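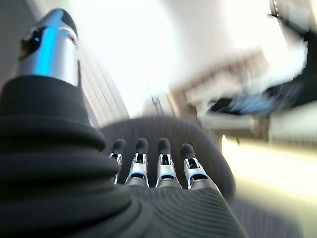

Fig. 5 - Hand, thumb on the left. Four fingers in a row.

Section 5: First grip test, Cirkeck hands on the Neduvari torso

Do the shoulders first (section 2). Workshop bench supply only, not the extension lead by the roller door.

1. Power off. Seat both wrist plugs, quarter turn till they click.
2. Power on, wait 12 seconds. Hands home themselves.
3. Load the grip profile, soft not standard. Max closing value 127.

CAUTION: fingers clear while homing. It dosen't stop for you.
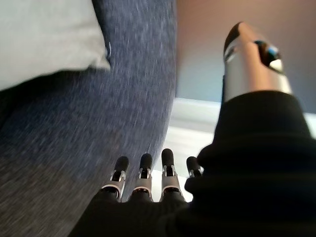 4. Jog each finger on its own, then the thumb. Any grinding - power off, back to step 1.
5. Both hands together, slow speed.

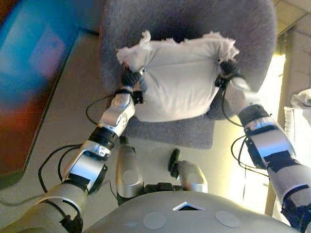
Soft profile is for fabric and foam only. Start with a pillow on a chair seat, one hand on each side edge. An old one's fine, ours has stuffing coming out of the top corners. Check the wrist cables have slack before you raise the arms, re-clip if tight.

6. Release, arms down, power off. Log it in teh Skurnby book.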